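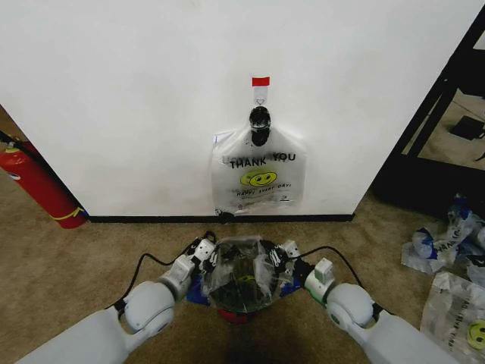
Figure 2. A thin plastic carrier bag, printed "THANK YOU" and "HAPPY EVERY DAY!", hanging from a wall hook.

Print | E-mail

4.2 Keeping and reusing bags at home

The interviews were made in February, in 49 households of the Rultell district. Most people told us that they keep the bags from small shops, but the place of keeping differs much from one home to another. Older respondents prefer a drawer in the kitchen - younger ones use a hook or a door handle. The printed words were seldom mentioned. When we asked directly, nearly 200 answers spoke of size and strength, and only five of the text or the colour.

Benmoussa and Tôn found a similar pattern in their study of market customers. They suggest that a bag is reused for rubbish when its handles have become weak, and for shopping before that. Our data agree with the first point. For the second we have doubts, as two of our interviewers (Cao and Rungrueang) coded the word "shopping" in different ways. This question is taken up again in section 5.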